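# Snack bagging set, Ranum bench

Covers snack packets and one patterned bag on a pale marbled floor panel. Packets are soft film with mixed colours and print. Records are sorted by bag state, then by packet position.

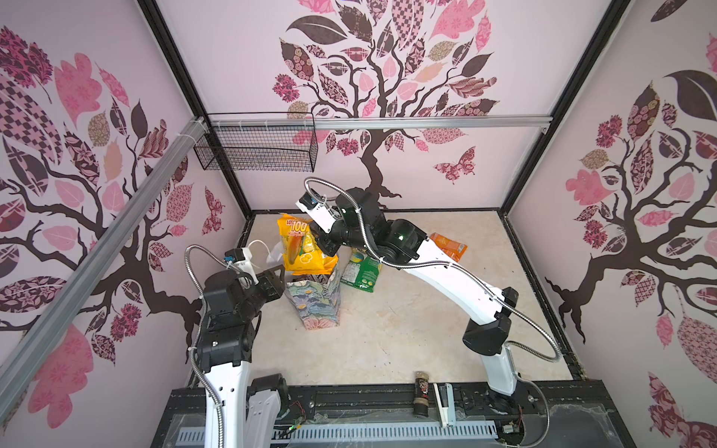
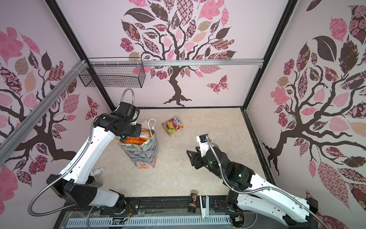
*Floral-patterned item with snack packets; tree-print walls and wire basket behind.*

## Notes

- `on_floor`: packet lies flat on the panel.
- `in_bag`: packet is past the bag opening.
- Partly hidden packets keep their label.
- Split: 12 sessions, 2 held out.

Labels checked by Nermina Gashi. Send colour name corrections to Mihret Gudeta.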